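Visit report: Kedier suturing practice cell, open afternoon at the Vigfúsdóttir building

Filed by Ingvar Hviid, equipment review, August

Kedier rents out a two-arm suturing cell by the week. The rental covers the arms, the cameras, a supply of skin-like practice pads and a recording package called Skalon. We are considering it for the second training room, and the open afternoon was a chance to see it in use before asking for a quotation. Guðlaug Þórarinsdóttir ran the bench and took questions between stitches.

The floor

The cell takes up one bay of a former print shop. The operator console stands apart from the arms, with a cable run between them under a rubber cover. Power is a normal wall outlet. The pad holder clamps to a steel plate and has one adjustment, for tilt. Changing a pad means releasing two levers, and a spare set of holders is part of the rental.

Visitors were admitted in groups of 3, so the queue was slow, but each group got a full exercise. The basic exercise is a set of interrupted stitches over precut incisions that run in different directions. The cuts at an angle to both instruments are the harder ones, and the operator has to plan the needle entry before picking the needle up.

Instruments and views

Skalon records a fixed view of the pad and a close view from a small camera carried near the instrument. The close view is narrow. The shaft of the near instrument takes up a good part of it and is out of focus, while the jaw tips and the wound edge are readable. For judging needle angle it was the more useful of the two. Thread slack is easier to follow in the fixed view. 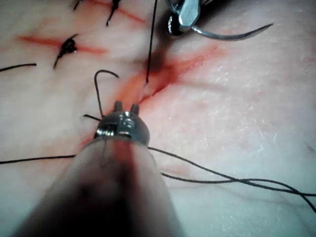

Pads and consumables

The pads come from Balwood. The surface has fine creases and a slight texture, and takes a red stain along the cuts that spreads outward. Kedier quotes 80 pads for a standard rental, delivered in sealed trays. Extra trays are ordered separately and the lead time was given only as "short", which we should get in writing.

Suture is dark, which gives good contrast on the pale pad. Needles are curved and come with the thread attached. Loose thread on the pad is a real nuisance for new operators: long tails cross the work area and have to be kept clear of the jaws. Guðlaug's advice was to pull through less thread per stitch and to trim before moving on to the next one.

Handling

Knot tying was the part I wanted to see at the console. The two tips have to work very close together, and the operator gets no force feedback. Tension is judged by eye, from the thread and from how the wound edges sit. Motion scaling is adjustable in steps. I used the middle setting and found it slow for reaching across the pad but right for the knot itself. The foot clutch needs a firm press and I missed it twice.

One of the jaw types has a crosshatched face for holding the needle. The other instrument at the bench had a short, smooth grasper tip. Both are changed at the base of the shaft without tools.

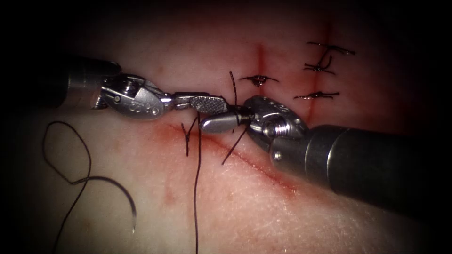

Can the cell be used by a trainee working alone?
Kedier advises against it for the first sessions. After that, one trainee can run the exercise from the console, with a second person in the room for pad changes and instrument swaps.

Recording and storage

Skalon keeps nearly 200 exercises on the local drive before it asks for an export. Files are written per exercise, with both views and the console log on a shared clock. Playback can be stepped in either direction. Notes can be attached to a point in time, but search works on titles only. The export I tried went to an ordinary external drive. I was not able to test network transfer.

The scoring module is optional. It measures path length and time per stitch and makes no judgment of knot quality, so an instructor still has to look at the pad. I would leave it off the first order.

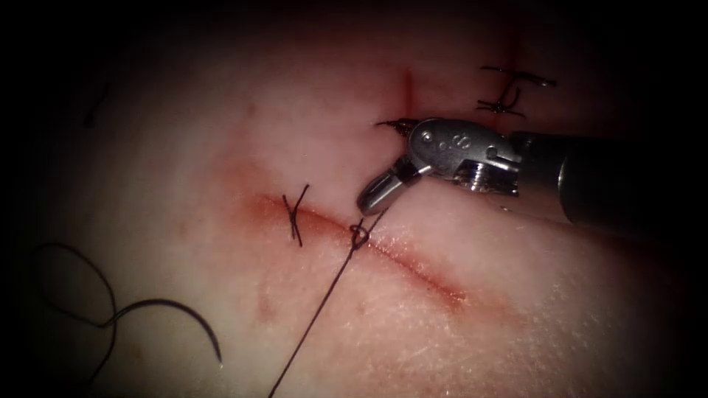

Kedier cell, one instrument over a partly closed horizontal incision.

Points to settle before quotation

Lead time for extra pad trays.
Who pays for a worn jaw insert during the rental.
Whether room 204 has enough clearance behind the arms for the service panel to open.
Network transfer from Skalon, to be shown on our own system.

I recommend a one-week trial with the standard pad supply and no scoring module.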